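Visit report: Nareo appliance-handling kit, demonstration day
Last updated: February
February | By Stijn Martens

The Nareo kit is sold as an add-on for sites that already own a pair of arms: two grippers, wrist adapters, a wrist camera for each side, and a software license with a set of ready-made household tasks. We looked at it for the Budwood test kitchen, where appliance doors are opened and closed all day. Lies Verbruggen from our purchasing side came along, and Ward Verstraete of Nareo ran the session.

The morning was taken up by the installation procedure. Mounting is by screws at the wrist, and the adapter plates are the same left and right. Nareo quotes 15 minutes per side for a gripper change. Calibration is a separate step and has to be repeated after every change. The manual covers it in one page, which is thin. Verstraete said a longer version is being written.

The microwave task was shown after the break. It is one of the harder items in the task set, as the door swings on a hinge and the gripper has to follow the arc without pushing the oven back across the table. Nareo's method is to work the release button at the bottom of the control panel, then put a fingertip on the inner face of the door and guide it from there. The oven used was an ordinary countertop model with a faint logo on the window that appears to read Midea.
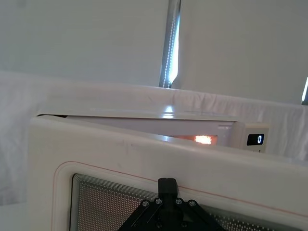

Microwave task, Nareo demonstration area

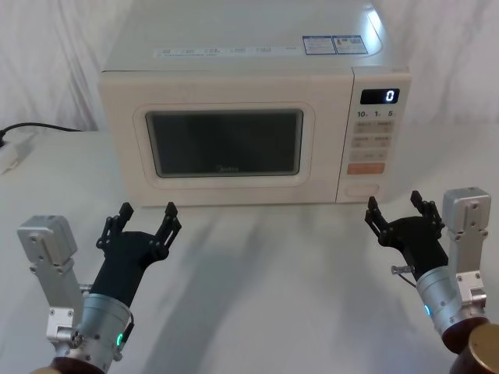 Task settings are kept in a plain text file. The ones that matter for doors are approach height, contact force limit and end angle. A new appliance needs its own entry, and Nareo charges for writing it unless the customer takes the two-day training. Griet De Smet, who gives the training, put the usual effort at 300 recorded attempts for a new door type. That is more operator time than we had planned for.

The license is tied to one controller. Support is by e-mail, with phone support as an extra. The quoted price of 1164 euros per year covers the software only. Spare finger pads are sold in sets of 2, and we could not get a figure for their service life. Lieven Jansen asked for it in writing.

We also asked about cable routing. Budwood has narrow counters with fixed shelving, and anything looped outside the gripper will catch there sooner or later. Nareo offers a sleeve for this, but it was not available to inspect.

Open points for the quotation:
Pad life under daily use.
Price of a single appliance entry without training.
Whether the force limit can be locked against changes by operators.
Delivery time for the cable sleeve.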